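Produce bag

A produce bag is a thin, lightweight bag used to hold loose fruit and vegetables between the store display and the home. Most are made of high-density polyethylene (HDPE) film and are supplied free of charge on perforated rolls near the display. The term also covers reusable mesh bags, paper bags, and bags made from compostable film.

Materials

HDPE is the most common material for roll-dispensed produce bags. Its relatively straight polymer chains pack closely together, which gives the film high tensile strength at low thickness but scatters light, so that the finished bag looks hazy. Low-density polyethylene (LDPE) is clearer, softer, and more elastic. It is used where the contents must be seen plainly, as with bagged apples or carrots packed before shipping.

Compostable bags are usually made from blends of starch and biodegradable polyesters. They pass more water vapor than polyethylene and lose strength when stored for long periods in warm or damp conditions. Most are intended for industrial composting, where temperatures are higher than in a garden heap.

Manufacture

Polyethylene produce bags are made by blown film extrusion. Resin pellets are melted and forced through a circular die to form a tube, which is inflated with air, cooled, and flattened between rollers. The flattened tube is sealed across its width to form the bottom of each bag, perforated next to the seal, and wound onto a core. Side gussets may be folded in before sealing to increase capacity without widening the roll.

The Zostia plant, operated by the film converter Gerkon, runs 2 extrusion lines for produce bags and 5 for other packaging. Its standard retail roll holds 249 bags. A larger roll for wholesale markets, sold under the name Zundano, holds 2,749 bags and requires a floor-mounted dispenser.

Dispensing

Early produce bags were stacked flat and hung from hooks. Roll dispensers replaced them in many stores because they took up less counter space. A common design has a narrow tongue that catches the perforation as the bag is pulled, so that one bag separates at a time. The Grube pattern dispenser adds a brake on the core to keep the roll from spinning freely.

Storage of produce

Harvested vegetables continue to respire and lose water. Leafy crops such as lettuce and cabbage wilt quickly in dry refrigerator air, and a plastic bag slows this loss by keeping humidity high around the leaves.

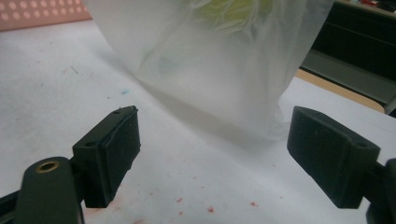 Excess moisture has the opposite drawback. Condensation on the inner surface of a closed bag encourages bacterial soft rot, particularly on cut or bruised tissue. Bags sold for long storage may be punched with small holes to let vapor escape. Mushrooms are generally kept in paper, and onions and potatoes in mesh or open containers.

Disposal

Thin film is difficult to handle in sorting plants, where it wraps around rotating equipment. Many curbside programs exclude it for this reason. Separate collection points at stores accept clean, dry polyethylene film, but compostable bags must be kept out of that stream.

See also

Blown film extrusion
Mesh bag
Postharvest storage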